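How Do Seals Find Fish in the Dark?

Imagine trying to catch a slippery fish with your mouth. Now imagine doing it at night, in cold, cloudy water, while holding your breath. Harbor seals do this all year long, and they are very good at it.

Harbor seals live along many coasts in the northern half of the world. A group of them rests on the rocks at Drullomau, a small island across the bay from the town of Stulville. During the day you can often see them lying in the sun with their heads and tails in the air, like bananas. When they get hungry, they slide into the water.

Big eyes

A seal has large, round eyes. Big eyes let in more light, so a seal can see in places that would look black to you. But eyes only help when there is some light to use and the water is fairly clear. After a storm, the sea around Drullomau is full of mud and sand.

Scientists have found harbor seals that were completely blind and still fat and healthy. Those seals had to be finding food some other way.

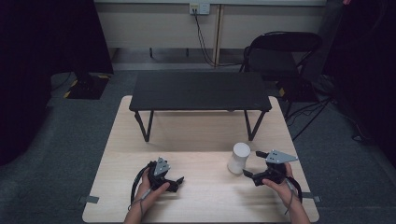

Whiskers that feel the water

The answer is on the seal's face. A seal's whiskers are much thicker than a cat's, and each one grows from a spot packed with nerves. When a whisker moves even a tiny bit, the nerves send a message to the seal's brain.

When a fish swims, it pushes the water and leaves a trail of little swirls behind it. You can make swirls like this by pulling your hand through a bathtub. The fish moves on, but the swirls stay for a while. A seal can feel them with its whiskers and follow them, a bit like a dog following a smell.

A seal's own swimming could make its whiskers shake, too. That would be a problem – it would be like trying to hear a whisper while shouting. But harbor seal whiskers are not smooth and round. They are flattened, with wavy edges, and this shape helps them stay steady as the seal swims.

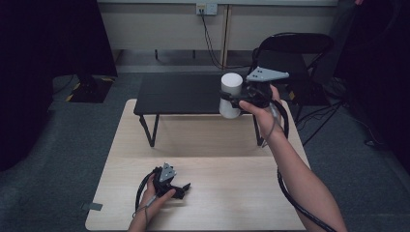 The wooden table, with the low black table behind it.

Holding their breath

Seals are mammals, so they have to come up for air. Most harbor seal dives last only a few minutes, but a harbor seal can stay under for up to 30 minutes if it needs to. It breathes out before a deep dive. Its heart slows down, and it uses oxygen stored in its blood and muscles.

One seal from Drullomau wore a small tag glued to its fur. The tag showed a dive of 426 feet, off Carbone Point. It fell off when the seal grew its new coat, as these tags are meant to do.

What is for dinner?

Harbor seals eat herring, cod, flatfish, squid, and other sea animals. They swallow small fish whole, often underwater. Bigger fish may be carried to the surface and torn into pieces.

Words to know

Mammal: an animal that breathes air, has hair or fur, and feeds milk to its babies.

Nerve: a part of the body that carries messages to and from the brain.

Oxygen: a gas in the air that animals need to live.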